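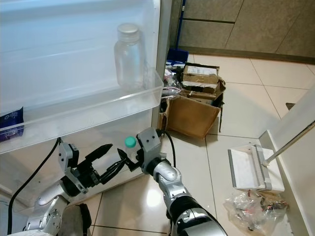

Clear plastic bottle in the door of an open fridge.

Week 8: Who is in charge between governments?
Introduction to Public Institutions
Lecture notes, updated 29 July 2026

These notes follow the lecture but do not replace it, a sentence I put in every year for my own comfort. Read them with chapter 3 of the course reader. Terms marked with a star in the reader are fair game for the short paper.

Where we got to last week

We finished on elections: who calls them, who runs them and who gets to complain about them afterwards. I ended by saying that the votes being cast does not give you a government, and several of you looked let down. This week is about the gap. It covers the weeks when the old lot are still in the offices, the new lot (if there is a new lot) are rehearsing their serious faces, and the pensions still have to be paid.

1. The basic problem

A parliamentary government gets its authority from having the support of the lower house. When the house is dissolved for an election, there is no lower house to support anyone. The ministers, however, are still ministers. Their commissions don't lapse when parliament is dissolved. They can still sign things, and some of them are very fond of signing things.

You could fix this by sacking the whole ministry on the day the election is called. Then you would have nobody to deal with a flood, a bank failure or a foreign war, and floods don't check the calendar. So in Australia, as in Canada and New Zealand, the ministers stay and are asked to behave. The asking is done by convention.

2. What the conventions say

In the Commonwealth version, the period starts when the House of Representatives is dissolved. It runs until the result is clear if the government is returned, or until the new government is sworn in if it isn't. During that time the government should avoid:

Major policy decisions that would bind whoever comes next. Announcing a promise is fine, as that is campaigning. Carrying it out with departmental money is the trouble.

Significant appointments. If a job has to be filled, an acting appointment is the usual way through. You will notice that a good many important jobs get filled the week before the election is called. Draw your own conclusions and then find a source for them.

Major contracts or undertakings. "Major" is not defined by a dollar amount. A cheap contract for something both sides are fighting about may be major, and a very expensive order of printer paper may not be.

There are also practices meant to keep the public service out of the contest. Departments look at their advertising and pull what needs pulling. Officials stay away from events that smell of campaigning. The opposition may consult senior officials under set rules, and the minister is told that the talk has happened but not what was said, which must make for some tense lifts.

3. Why does anyone obey?

A convention is not a law. You can't sue over a breach of it and win. A contract signed in the middle of a campaign is, in the ordinary way, still a contract, and the next government will have to honour it or pay to get out.

Three answers turn up in the reading.

The first is that ministers believe in it. This is true of more of them than you might think at your age, and fewer than I thought at mine.

The second is that everyone expects to be in opposition one day. A government that loots the pantry on the way out has told the other side how to leave when their turn comes.

The third is that the public service keeps asking awkward questions in writing. A secretary who says "Minister, I would need to note that this raises a caretaker issue" is unlikely to be thanked, but the note exists, and notes have a way of being found by journalists. I lean towards this one. You need not.

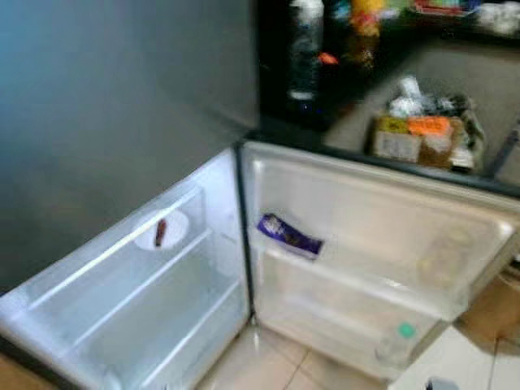 4. Case: the Skarkaddale grandstand

Local government has its own version, and in some places it has been put into statute, with real penalties. Skarkaddale is the case we use in tutorials because the documents are short and everyone in them is cross.

The facts, briefly. The council had been talking about a new grandstand for years. With the election period already under way, it voted to sign with a builder, Trelleritz, on the grounds that the quoted price would lapse. The general manager advised waiting. The councillors in favour said the decision had been made in principle long ago and this was just the paperwork. The councillors against said that if it was just the paperwork, it could wait for the new council. Both sides then put the grandstand on their leaflets.

The new council kept the contract. It also passed a motion regretting the contract. It is possible to do both, and local government is where you go to see it done.

For the tutorial, come ready to argue on these points:

Was the vote a new decision, or the carrying out of an old one? What in the minutes helps you decide?

Does a lapsing quote make the matter urgent? Who gains if we say yes every time?

Would your view change if both sides of the council had backed the grandstand?

Yammine, the other builder that had quoted, wrote to the council asking for the vote to be put off. The letter is in the tutorial pack. Read it for the tone, which is polite in the way that a closed door is polite, and then ask yourself whether the complaint is about the conventions or about losing the job. Most complaints in this area are a bit of each. 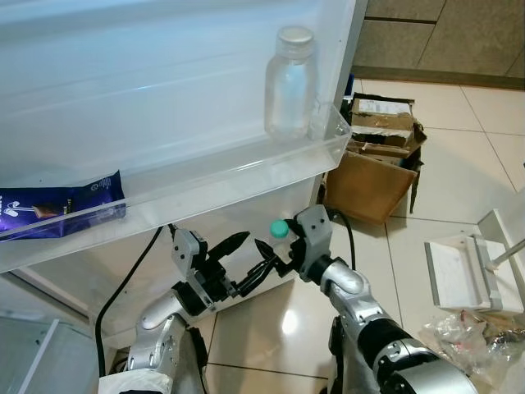

It also pays to look at the general manager's advice line by line. The word "may" is doing a great deal of work in it. Officials in an election period write knowing that whoever reads the advice now might not be the one reading it next month, and you can often date a briefing to the campaign by the grammar alone. Mark every "may", "could" and "the council might wish to consider" and you will have most of the theory of bureaucratic caution on a single page.

5. When the gap goes on and on

All this assumes a short gap. Hung parliaments and coalition talks can stretch it. Belgium has managed well over a year with ministers in a caretaker role, during which bins were collected and trains ran, and a certain kind of columnist asked whether governments were needed at all. They were. Budgets had to be rolled over in slices, and the definition of "urgent" got wider with each passing season.

The lesson for us is that restraint works best when it is brief. Ask people to hold off for a few weeks and they can do it. Past that, problems that were once too political to touch become too serious to leave.

6. Assessment and housekeeping

The short paper is worth 40 out of 100. Pick one decision made in an election period, at any level of government, and argue whether it should have waited. Don't pick the grandstand. I have read enough about the grandstand.

Submit through Justo. If Justo tells you the file has been received, keep the receipt. If Justo tells you nothing, assume the worst and email me before the deadline instead of the morning after it.

Please do not cite these notes. Cite what they point you to. Last July someone cited the joke about the lifts, with a page number.

Next week: swearing-in ceremonies, oaths, and what happens if somebody gets the words wrong. Read the oath in the schedule to the Constitution beforehand. It takes less than a minute.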